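Notebook — Grisard Room, tabletop kitchen set
Entry of 16/12/2019

Purpose of the session: to bring the tabletop kitchen back to its agreed layout, to check the backdrop, and to record what should be purchased or replaced before the Teixeira group takes the room over.

The backdrop was dealt with first. The black fabric had been stored folded since August and was hung again over its arch. It still shows wrinkles, and the seams are visible in several places. Steaming was considered and set aside, as the foam letters are attached directly to the cloth and the effect of heat on the adhesive is not known to us. A test on a spare piece of fabric is to be made before anyone brings a steamer near it.

The letters themselves hold adequately. The yellow I and the pink M were pressed down again at the corners. The colors remain mixed, as agreed with Dekent; no attempt should be made to match them. Any letter that comes off is to be placed in the envelope in the upper drawer and noted in this book.
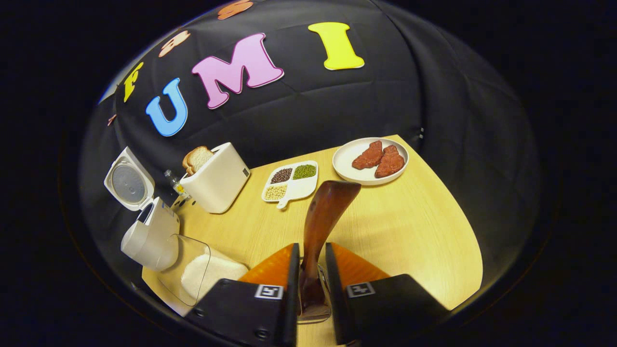 The rice cooker stays at the left end of the table, with the toaster to its right. The cooker lid is to be left fully open between uses. Last time it was closed while the inner plate was still damp, and the smell took 2 days to clear. The plate should be wiped on both faces. Neither appliance is to be plugged in while under the fabric. This rule was already in the Herow handover sheet and is repeated in this entry for colleagues who did not receive it.

The two slices of bread remain in the toaster as part of the layout. They are to be handled by the crust only, and they are not to be eaten.

The small glass bottle belongs near the back edge, where it is least likely to be knocked over. The clear plastic box with the white filling goes in front of the cooker. The filling should be kept fluffed up, as it looks flat once it has been pressed under a lid.

Table surface: wiped with a barely moist cloth and dried by hand. Spray cleaner leaves streaks on the light wood and should not be used.

Purchases requested: one strip of mounting adhesive, 80 cm; one storage bin with a lid, large enough for the toaster; one measuring jug, 1000 ml, to replace the cracked one. Dekent has the order form.

Open points. The height of the arch was not measured and should be, before the fabric is next taken down. The old layout sketch does not show the bottle — a corrected copy is needed inside the cupboard door. The key to the drawer is back on its hook.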